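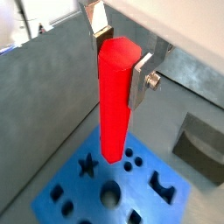
Zernport fingers vs the Albers ones, week 3

Quick one tonight, I want to get this down before I forget which numbers go with which fingers. I've been swapping gripper fingers on the same arm for 3 weeks now. The Albers set is the soft rubbery kind, the Zernport set is plain aluminum and a lot less forgiving. Same test for both. Foam shape sorter, red hex prism, pick it up, get it over the board, put it in the hex hole. Repeat until bored.

Hex is my favorite piece for this. A round peg lets you be sloppy about rotation and the hex doesn't. A few degrees off and it just sits on the foam and sulks.

Totals so far. 232 tries on the Zernport fingers, a lot less on the Albers (sorry, they came late). Would like to get to 1000 before I say anything serious. So don't quote me.

What I noticed anyway:

Albers are much nicer on the pickup. They forgive everything. Grab it crooked and the rubber sort of wraps on. But then the prism can lean when it touches foam, and once it leans you're done, the arm thinks it's pushing straight and it isn't.

Zernport are picky on the pickup. Come in a little rotated and the piece spins or pops out. But when you've got it, you've got it. Stays put against the flats, and what the camera shows is pretty much where the tip is going to land.

The wrist camera helps more than I expected by the way. I had the overhead one on for all of last month and kept guessing at height. From the wrist you get the tip and the board in one view, so you can line up on the holes next to it. I use the three little round ones as a landmark.

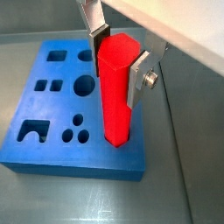
Controller stuff

Started on the Niseck pad, which is fine for big moves and awful for the last bit. The sticks have a dead zone in the middle and then it jumps. Turned it down to 40 percent speed and it got better, but slow, my thumbs hurt.

Saturday I switched to the Stembridge knob. Push, pull, twist, all in one hand. Twist is the big thing for a hex. I can nudge the rotation while I'm lowering and feel like I'm doing it on purpose. Takes a while to unlearn the pad tho, I kept going up when I wanted down.

Still to do: more Albers runs with the knob so it's a fair fight, try the star piece, and re-torque the finger bolts beforehand becuase I keep forgeting. Also want to try thin rubber tape on the Zernport pair. Might be the best of both, might just peel off.

More when I have more runs.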